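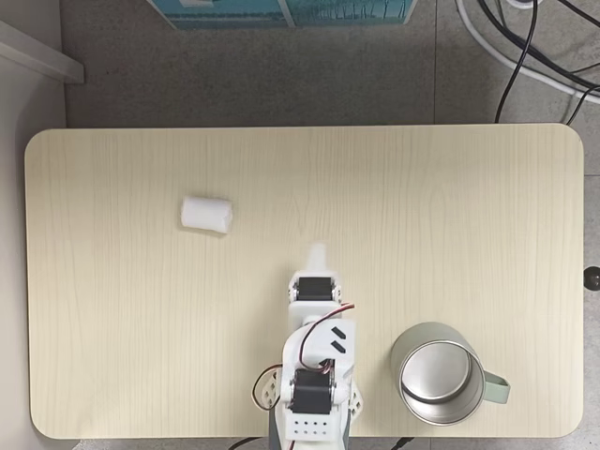 Thursday 27/02/2020

Day 13 with the Plandport kit and I think I've finally made up my mind about it, or nearly. I've got until the weekend to write it up for Wyn Edwards, who wants 818 words for the newsletter (he is very exact, is Wyn) and has already rung twice to ask if it's "a yes or a no". It's a yes with grumbles, Wyn!

The printed parts are lovely, I'll say that again. Clean white plastic, hardly any stringing, and the screws went in without me swearing. The wiring is where they've been mean. The leads loop out all over the place and there's not a proper clip in the bag, so I spent half of Monday evening tucking red and black cable out of the way and watching it spring back. Vendula Halás had the same moan on the Flotov forum back in November and was told clips were "under consideration". Still considering, then.

Today was mug day. I'd set myself the job of getting the gripper down over the rim of the steel mug with one finger inside and one outside, then closing on it. Sounds like nothing. The trouble is the two fingers aren't the same shape, one's broad and flat and the other comes to a point, so the middle of the gap isn't where your eye says it is. 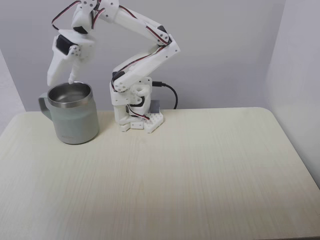 I kept the handle pointing away from the base, which gave me one less thing to bump into, and crept down a tiny step at a time with the software on its slowest setting. Clomora (that's the software, you pay extra after the trial, grr) lets you save positions and name them, and mine are called things like "mug no", "mug no again" and "MUG". Position 306 in the log was the one I kept. I'd want a decent undo button before I paid for it, mind.

Rang Nesma El Khatib after tea to ask about the elbow servo, as hers buzzes when the arm's folded up tall and so does mine. She says Rennie sell a stiffer one that drops straight in. Tempted, but then I'm not reviewing the kit any more, am I, I'm reviewing the kit plus my own shopping. I'll leave it as it came and put the buzz in the article.

Beans on toast, bed late. Must ask Wyn whether photos count towards the 818.

2 comments

Hicham Slaoui: Mine buzzes too! Try backing off the elbow screw a quarter turn.

Lahcen Kettani: Is the Clomora trial long enough to finish the build?

Shared 13 times

Contact | Copyright the diary's author | Back to top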